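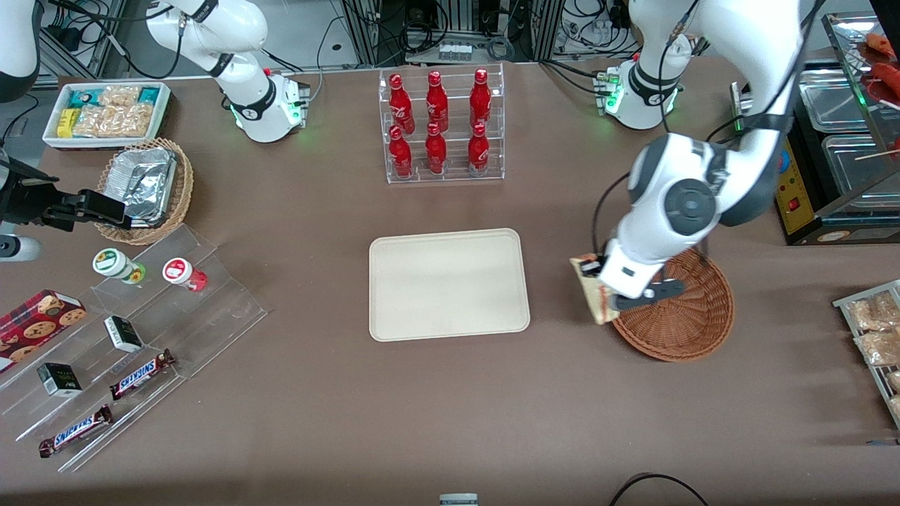 How much does one Celevia tray hold?

Up to 3,000 g spread evenly, so a full round of drinks or a good pile of sandwiches. Don't stack two loaded ones.

Celevia serving trays
For cafes, canteens, village halls, anyone feeding a crowd. Four shapes, three finishes, all from the same mould shop in Etari. Sold singly or by the box.

Sizes
Gallia small - one person, cup and a plate
Gallia medium - the one most people want
Gallia long - narrow, good for buffets and window ledges
Gallia round - drinks mostly

All have a raised lip and a non slip base. Handles on the long one only. Medium and long nest together for storage, round doesn't nest with anything but itself.

Finish
Smooth, lightly textured, or textured. Go for textured if you carry glasses. Smooth wipes down quicker but things slide, we did warn you.

Colours change with each batch, ask before ordering if you need to match what you've already got. The old dark green is finished and not coming back, sorry.

Weight and care
Medium weighs 477 g. Dishwasher safe, top or bottom rack, normal wash. Not for the oven, not for the microwave, not for cutting on. Knife marks dont come out. Tea stains do: bicarb, warm water, leave it an hour.

Lids
Clear lids for medium and round. Sold seperately. Push down on all the corners till they click (round one, just press the middle). No lid for the long, we keep getting asked. Eftychia Stergiou in the workshop has a sample on her desk, that's as far as it's got.

Ordering
Single trays ship from stock. Boxes of 100 need a bit longer, and anything over 1,000 pieces is made to order so please ring first. Logo printing on the textured finish isn't possible, the ink won't hold. Smooth is fine, one colour only, send artwork as a vector file if you have one.

New stock of round in September. Orders in before noon go out same day.

Returns
Unused, in the wrapping, within a month. Printed trays can't come back unless we got the print wrong. Cracked in the post? Send a photo with the order number and we'll send another, keep the broken one till you hear from us.

Trade accounts
Karamanlidis customers who moved over to us keep their old account number and terms. Put a K in front of it on the order form. Everyone else, ask Angeliki Athanasiadis for a trade form, she does them in the mornings.

Also in this range: cutlery bins, napkin holders, tray racks (wall and trolley).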